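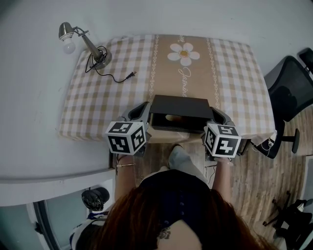

Why does the Clunora order form lose its totals when a row is deleted?

The row directive creates an isolate scope and registers a watcher on the parent, and the watcher is never released when the row goes. The parent then recalculates against a stale index and writes undefined into the total.

October 12, 2018

Reproduced on the Boltari staging build with 90 rows. Deleting row 5 blanks the total every time. Deleting the last row does not, which explains why Najwa could not get it to fail on her machine.

Watcher count on page load: 1,315. Most come from the date column, where each cell binds its own formatter. Switched the label and date bindings to one-time and left the quantity and price cells as they were.

Fix for the totals bug: keep the deregistration function returned by $watch and call it on $destroy. Also changed ng-repeat to track by line id. Tracking by $index was masking the fault in the unit tests, as the fixtures only ever removed from the end. Added 2 tests that remove from the middle.

Tarek Zein asked whether the filter on the supplier column could move into the controller. Agreed in principle, not done. The Pavarard export calls the same filter and I have not checked what it expects back for an empty list.

Currency display still wrong in Yammine's colour theme: negative amounts inherit the grey from the disabled state. CSS only. Logged, assigned to Najwa Issa.

Branch pushed, not merged. Date picker upgrade stays parked until November.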